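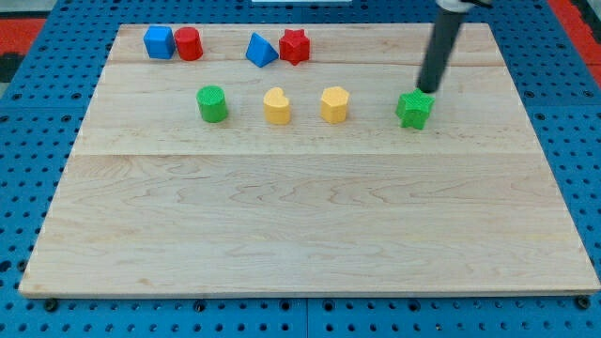 maplebench
I run a small finishing shop, and every few months a customer asks me when I'm going to get a robot to tidy the benches and put the parts away. So I'm asking here: can any machine do ordinary chores yet, in a house or a shop? I mean things like clearing a table or sorting a tray of mixed hardware. What I keep finding is work at the level of colored blocks on a board, where an arm with a plain rod has its tip down on a green star and there's a yellow heart and a couple of cylinders and such to deal with. I don't mind that as research. I'd like to know how far it is from there to my bench, which has sawdust, tape, clamps and half a sandwich on it.

skyrme_dan
Depends what you call a chore. A robot vacuum is a machine doing a chore and it has been for years. Same with the dishwasher. If you mean one machine that does whatever you point at, no.

Isla Tipoki
I'd go further than "no." I worked two years at Trornik on a line that packed cabinet fittings. We had an arm picking hinges out of a bin and it was good at it, 914 an hour on a good shift. Then purchasing changed the hinge supplier and the new ones had a slightly shinier plate. It took us until March to get back to the old rate. That was one part in one bin with the lights bolted in place. A kitchen is a different part every ten seconds.

oldplaner
What year was that? That sounds like the old way of doing it, with a fixed vision setup and a programmed path. The newer ones learn from people steering the arm through the job.

Isla Tipoki
Fair question. It was the old way, mostly. I left before they tried anything else.

oldplaner
Then I don't think it tells you much about now. The blocks are a better guide than people give them credit for. Pushing a thing with a stick is hard. You have no grip on it. A star catches on its points and turns when you wanted it to slide, and a cylinder standing up can go over if you push too high. If a machine can look at the board, take an instruction like "move the green star next to the heart" and correct itself as it goes, then it has most of what you need for clearing a bench.

maplebench
Most of it? The blocks are all solid, all about the same size, and each one is a single flat color. The board has nothing else on it. Nothing on my bench is like that.

oldplaner
The seeing and correcting part, I said. You would still need a hand.

skyrme_dan
And the hand is the expensive bit. We got a quote at work for a gripper alone, no arm, and it was $3,894. That was two fingers, open and close. It would not pick up a washer lying flat. My kid can pick up a washer lying flat.

trultthorpe_joinery
I can speak to the shop-floor side. We have a Zustmont loader on the panel saw here and it has paid for itself. It lifts a sheet, squares it and feeds it. It does not tidy up and I never expected it to. I sweep up myself at the end of the day and it takes me 27 minutes, and I have no wish to spend a year's profit to save that. If you want automation, find the dull job that is the same every time and buy for that one.

Isla Tipoki
Agree with this. The jobs that are left over are left over for a reason.

oldplaner
I agree for a shop today. I disagree if the question is about five years out. People said the panel loader was a toy too.

trultthorpe_joinery
Nobody I know said that. It was a lift and a fence.

lowtide44
Coming at this from the house side. My mother has bad hands and can't do buttons or get wet laundry out of the drum. I would pay for a machine that did only those two things, slowly. I don't care if it takes all afternoon. Speed matters in a shop but it doesn't in her flat. Does anyone know of one that can be bought, not a video?

skyrme_dan
Not that I'd trust with wet laundry. Cloth is about the worst thing you can give them. It never has the same shape twice. For buttons, there are button hooks with a fat handle, cheap, and they do work.

lowtide44
She has the hook. Thanks though. I'll keep looking.

maplebench
OK. So for me it's a loader at best and a broom for the rest. Trultthorpe, which model is the Zustmont, and does it cope with 3 mm ply or does the sheet sag on the lift?

trultthorpe_joinery
It sags. We put a backer sheet under anything that thin. I'll look at the plate for the model number in the morning and post it.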